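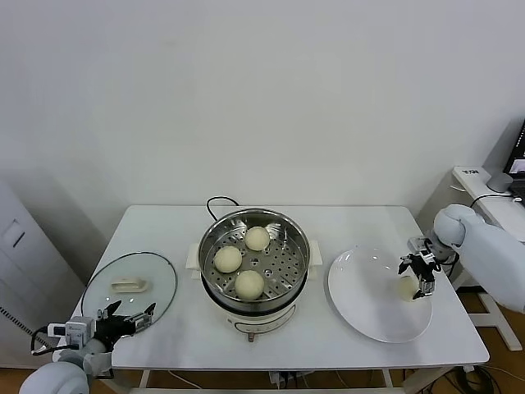

*Steamer cell, right arm with a bun over the plate. Three in the tray.*

**Tuesday, bench notes and spend list**

Shirin wants the equipment request by the end of the week, so this is me going over the steamer cell and deciding what we need to buy and what can wait. Prices are from the Pekon quote unless I say otherwise. All before tax.

**Grippers**

The right hand does the bun work and the left looks after the lid. That split is staying. What we don't have is a spare for either side. If a finger goes on the right one we stop until a replacement turns up, and Pekon gave me a lead time of 5 weeks when I rang. I'd put one spare finger set for the right hand at the top of the list. Their price is 900 for the set, fitted by us.

Left hand spare: leave it. Lid handling is light and we can live without it for a while if we have to, by taking the lid off by hand and running only the bun transfer.

Soft fingertip covers: Esmaeil would like food-safe ones before we do anything that gets eaten. Agreed, but nothing from this cell is being eaten this year. Ask Orkska for a sample pair and don't budget for it yet.

**Steamer and tableware**

Cheap, so buy more than one. A second steamer of the same model, because the tray height and handle positions are what we teach against and I don't want to redo it all for a different pot. Check it is still sold. If it isn't, buy two of whatever replaces it and accept the reteach.

Plate is fine. The wide rim gives plenty of room to put things down. Get a couple of spares from the same shop.

The glass lid worries me more. It lies flat on the table with the handle up, and one bad approach from the left arm would chip it. Spare lids are sold separately, add two.

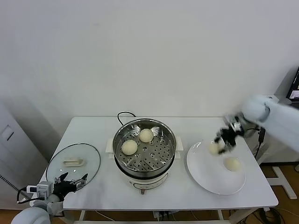 *Same set-up, two buns in the tray, one on the plate and one in the gripper.*

**Buns**

Goes under consumables. Four per run. They are real ones and they don't keep, and I have been buying them out of my own pocket since we started. Shirin says to put in a monthly line and keep the receipts in the tin. I looked at silicone dummies from Rahimi. They hold their shape much better, which would be handy for checking placement, but they won't tell us anything about grip force on a soft bun. One set of dummies for setting up and real ones for anything we report.

**Table and floor**

The table does the job. I had a proper workbench down for this round and have taken it off.

Cables are the bigger problem. There is a heap of them under the table, and the steamer lead loops up at the back and over the rear edge. I want:

- a tray that screws to the underside of the table
- a switched power strip, mounted, so nothing sits on the floor
- a clip or two for the steamer lead
- a floor cover strip for the run on the right, by the monitor

None of this is dear and it can go through petty cash. Esmaeil has offered to fit it.

**Wrist cameras**

No change. I asked about an upgrade and the price was silly for what we'd gain. Spare cable for each side, though. The loops at the wrist take all the bending and I would expect them to go first.

**Service contract**

Pirnelberg quoted 1,236 for the year, covering both arms, one visit and phone support. Pekon's own plan is dearer and doesn't include the visit. I'm inclined to go with Pirnelberg. Need to check in writing that third-party service doesn't affect the warranty on the joints. Shirin to ask, she knows who to speak to there.

**Order of priority for the form**

1. Right finger set
2. Service contract, once the warranty question is answered
3. Second steamer, two lids, plates
4. Wrist cables
5. Dummy buns

Cable tray and the rest are outside the form. October spend is nearly all gone, so items 3 to 5 will probably land in the next period.

**To do**

- Ring Orkska about the fingertip sample
- Measure the underside of the table for the tray, legs get in the way at the front
- Esmaeil: part number off the right gripper
- Shirin: warranty wording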